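Relside Notes
Home Archive Projects About

September, by M. Selvanayagam

Tool case, second pass

The Skatar policy still fumbles the latch, so I spent Friday going back to teleoperation. The task is unchanged: get the tools into their pockets, close the lid, latch it. I drive the arm from the leader handle and log everything. Of 300 demonstrations, 31 were unusable, mostly because I hesitated at the hinge and the policy learned to hesitate too.

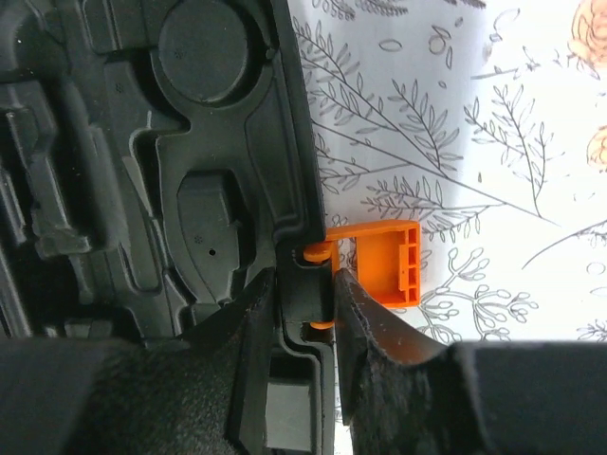
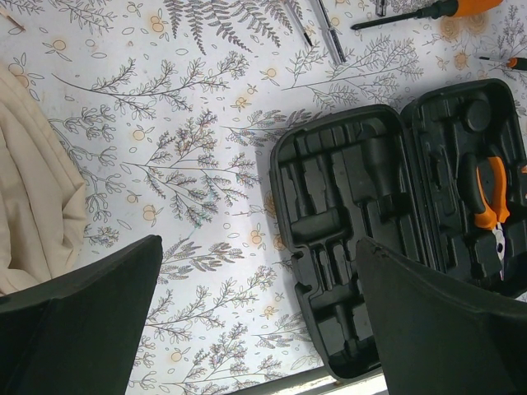

Wrist views: fingertip against the orange part at the case edge, and the open case with the pliers in one half.

Two changes for the next batch. I now approach the orange part with the fingers nearly closed — a wide grip hides too much of the case. I also cap each episode at 900 steps and discard anything longer without reviewing it.

Loose tools start in a new layout every time. The molded pockets tolerate very little yaw error, and I correct by eye, so the corrections end up in the data as well. Loltstead's replay script flags them by wrist velocity. I have not decided whether to trim them.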